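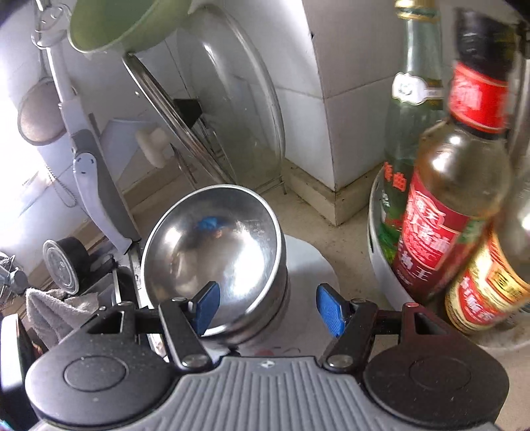 Isto Open Kitchens, Trinthorpe
Visit report, June 27, 2022

Isto is a small housing charity that lets furnished flats above the shops on the east side of Trinthorpe. Once a year it opens some of its kitchens to anyone who wants to look at them, whether they are thinking of renting, work in housing, or are just nosy about other people's sinks. I went for the last of those reasons, and because I am about to redo a small kitchen of my own in Clutville on very little money.

Entry was free. You sign in at the laundrette on the ground floor, get a sticker and a photocopied plan, and go up by the back stairs. Visitors were let in for 20 minutes at a time, which is plenty for a kitchen and not enough for a flat. The living rooms were closed.

The first kitchen I saw was the one I liked best. It is tiled nearly everywhere: white on the walls, beige on the counter, with a beige skirting where the wall meets the worktop. A pillar comes out into the room beside the draining area, and whoever did the tiling carried the white straight round it. In my own kitchen there is a similar lump, boxed in with painted board that has gone soft at the bottom. I took a note of the skirting in particular. It is a cheap detail and it gives you a clean line to wipe along.

The tenants had left things as they use them. The dish rack is plain wire and stands on the counter against the tiles, with a round glass pot lid propped upright in it. I have never found a good place for pot lids. Ours live in a drawer and jam it. A white soap dish is fixed to the wall close by, and a light green basin hangs higher up. Hanging the basin is an obvious thing to do and I had never thought of it.

Bottles are kept together on a round white plastic tray: a tall green glass one with a gold cap, a brown one with a black cap and a big red label, and at least one more, the first two labelled in Chinese. I can't read the labels, so I won't guess at what is in them. The tray is the useful part. Anything that runs down the side of a bottle ends up on plastic and you can lift the lot when you want to clean. At home I have rings on the worktop that go back to the previous owners.

A stainless steel bowl and a white plate were out on the counter too, and a mop with a white and grey handle was leaning at the side. The mop handle has a hinged joint halfway along. I asked on the way out where one buys those and was told any hardware shop, although I have since tried two without luck.

The one thing I would question is the grout. A tiled counter has a lot of it, and the handout admits that it needs doing again every few years. Isto put the cost of materials for the last regrouting at 600 pounds across all the kitchens on that staircase. They think it is worth it, as a cracked tile can be replaced singly and a burnt laminate top can't. I am still undecided. I roll out a lot of pastry, and I would not want to do it on tiles without a board.

Across the landing was the Urbonaitė kitchen, named after the design practice that planned it. It is newer and has had more spent on it: 3000 pounds, according to the plan, including the fitting. The cupboards go up to the ceiling and the worktop is one long piece. It had been cleared for the day, so there was little to learn from it apart from the drawer runners, which are very good. A sheet on the wall explained the thinking behind the heights. Several people were photographing the sheet — I did the same and have not read it since.

The third kitchen on the plan was shut because of a leak from the flat above. It should be included next time.

Some practical notes for anyone going. The stairs are steep and there is no lift, so ring beforehand if that is a problem, as there is one ground-floor kitchen they can show by arrangement. Bags have to be left at the laundrette. Tea costs 2 pounds and comes in a proper mug. Parking in Trinthorpe is poor on a Monday because of the market, and I would take the bus from Clutville, which stops outside the library.

Isto are planning a second opening in November, in the evening, so that people can see how the lighting works after dark. Booking will be through the laundrette again. I intend to go back with a tape measure, mainly for the width of that counter and the height of the hook for the basin. The round tray I have already bought, in white, and the oil and vinegar are on it.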